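## 4. Teaching a chore with the hand grippers

By now you've charged the base, paired the two grippers and run the finger check from section 3. Good - this is the fun part. You're going to show Hemska a chore with your own two hands, and then find out how much of it the arms can pick up.

First, a fair warning about what "pick up" means. Can a machine do your housework yet? Some of it, some days, slowly. Hemska can put small, stiff things into an open container and it gets better at that faster than you'd think. It can't scrub, it can't fold a fitted sheet, and it has no idea what you'd rather keep. We find the part it can do really exciting, and we'd like you to start there too.

### 4.1 Pick a chore it has a chance at

Start with one from this list:

- litter from the floor into a trash can
- blocks or balls into a bin
- empty boxes from the floor to a low shelf
- spoons into a drawer tray (light touch setting only)

Leave these until you have a few working chores behind you: anything with liquid, anything in a soft bag, socks. Socks look easy. They stretch, they cling to the fingers, and a balled pair looks nothing like a flat one.

### 4.2 Set up the work area

1. Clear a patch of floor big enough to reach across from your chair without leaning.
2. Put the container where the arms will find it later. If it's a trash can, take the lid off.
3. Set out one to three items. More than that and the early runs get muddled.
4. Turn on the lights you'd normally have on. Lultico's tracking wants steady light more than bright light.
5. Check that the marker cubes are clean and pushed all the way onto their posts.
6. Route any gripper cable behind your wrist and down the outside of your leg.

> **Caution:** Stay well back from stairs and open railings while teaching. Your eyes will be on the fingers, and your feet will go wherever they like. Sit down if the chore allows it.

> **Note:** Don't cover the marker cubes with a sleeve. If a cube is hidden for more than a moment, the run is dropped and you'll have to do it over.

### 4.3 Record your runs

1. Hold both grippers with the fingers open and wait for the chirp.
2. Do the chore at half your usual speed. It feels silly for the first few and then you stop noticing.
3. Close the fingers fully on the item before you lift. Half-grips are the most common thing we see in bad runs.
4. Let go over the middle of the container, well clear of the rim.
5. Bring both grippers back to the open position and wait for two chirps.
6. Move the items a little and go again.

Keep each run under 90 seconds. You need 27 good runs before the Train button lights up. If you drop something, leave it in! Pick it up and carry on - a run with a recovery in it teaches more than a perfect one.

Take a break whenever your wrists ask for it. Runs are saved as you go, and Lultico will start from the same count when you come back.

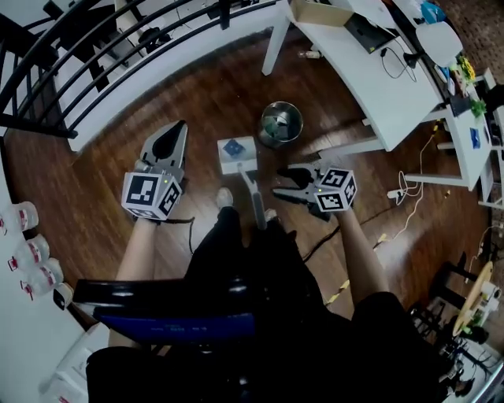

Hegde wrote to us after a month of teaching floor pickup in a workshop in Brurnitz, and asked that we pass this along: the arms got good at cardboard scraps in one evening and have never once managed a zip tie, so anyone planning to retire their broom should wait. The same letter said that long items went better when gripped near the middle, and that the box flaps should be taped down before the first run.

We've tried the tape since and agree. Loose flaps read as a different shape every time.

### 4.4 Train and try it

1. Press **Train**. Leave the base plugged in. Overnight is best.
2. In the morning, set the area up the way you had it while teaching.
3. Stand outside the arm reach line and press **Try**.
4. Watch the whole attempt before you judge it. The arms often pause over an item and then go for it.
5. Mark each attempt Good, Partial or Miss.

> **Caution:** Keep children and pets out of the room during Try. The arms stop on contact, but they don't see a tail coming.

Our own floor-pickup set has 3,688 runs in it, and Hemska still misses. Thin things lying flat are the worst. With 27 runs, expect it to manage a chunky item in a familiar spot and get lost when you move the container to the other side of the room. Add 6 runs with the container in the new spot and train again.

### 4.5 If it isn't working

**Fingers close beside the item.** Repeat the finger check in section 3, then retrain.

**Arms reach the container and don't let go.** Your release was too quick. Hold the fingers open for a full second.

**Run dropped, no chirp.** Wipe the cubes, close the blinds against moving sun.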